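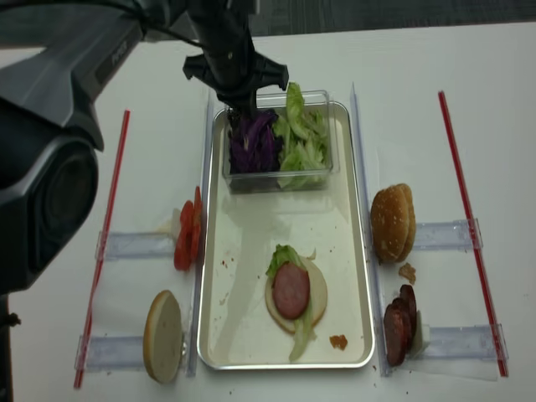 My grandmother never in her life served a hamburger that somebody else had put together. The fixings went out on the big oval platter, the buns went in the bread basket under a dish towel, and you built your own supper and lived with your decisions. I thought of her often this August, when I spent a string of long afternoons learning how people who make a great many burgers go about making each one, and came home determined to do it her way, only a bit more neatly.

My first teacher was Korkor Gyamfi, who ran a lunch counter called Skandside for years and who reckons that on a busy holiday weekend her kitchen sent out more than 1,000 burgers. She talks about a bun the way other people talk about a good pair of shoes. The bottom half does all the work, she told me, and gets none of the credit, while the seeded top gets its picture taken. So she starts with a leaf of lettuce straight on the bottom bun, a soft one, big enough to hang over the side a little. It keeps the bread from going soggy under the tomato, and she likes how it looks, that little green skirt peeking out.

After the lettuce comes the meat, and I confess I had always assumed that meant a patty. Korkor grew fond of a ham burger (two words, she insists) during a summer when the grill was forever breaking down. One round slice of ham, laid in the middle so that every bite gets some, then tomato, then a few bits of white onion, then whatever crunchy thing is on hand. I made it for my own family the same evening and was prepared for complaints. There were none, although my son did ask whether the grill was broken.

The crunchy thing deserves its own paragraph. For most of my life it was iceberg, chopped. These days I am all for purple cabbage, shredded as fine as you can manage and kept in the same clear box as the torn lettuce, cabbage at one end and greens at the other. It saves a dish, and you can see at a glance which side is running low. A small head of cabbage gives me somewhere past 400 grams once the core is out, and that goes a long way, because a pinch is plenty. Any left over gets vinegar and salt and turns up at breakfast beside the eggs – a habit I recommend, though I have yet to convert anybody.

Tomatoes were the specialty of Chandrasekhar Lobo, who taught evening cooking classes at the Tripathi school until his knees gave out. He stands his slices on edge, leaning together like records in a crate, where I had always fanned mine out flat on a plate. Flat slices stick to one another and tear when you lift them. Standing up, they come away one at a time, and the juice runs down and stays out of the sandwich. He does much the same with his buns, tops and bottoms propped up along the sides of the work area, within reach of either hand and well clear of the drips.

He also builds everything on a shallow steel tray, and I have come around to that too. Crumbs fall, seeds fall, some little scrap of something red always gets away from you, and all of it lands inside the rim. When supper is over you carry the tray to the sink and the table underneath needs hardly a wipe. Mine cost 3 dollars at a yard sale and has a dent in one corner.

If you are feeding a crowd, set the bread on both sides and the fillings at the far end, and let people start from the lettuce. Put out more onion than you think you need. And toast the cut faces of the buns lightly, just before everyone sits down.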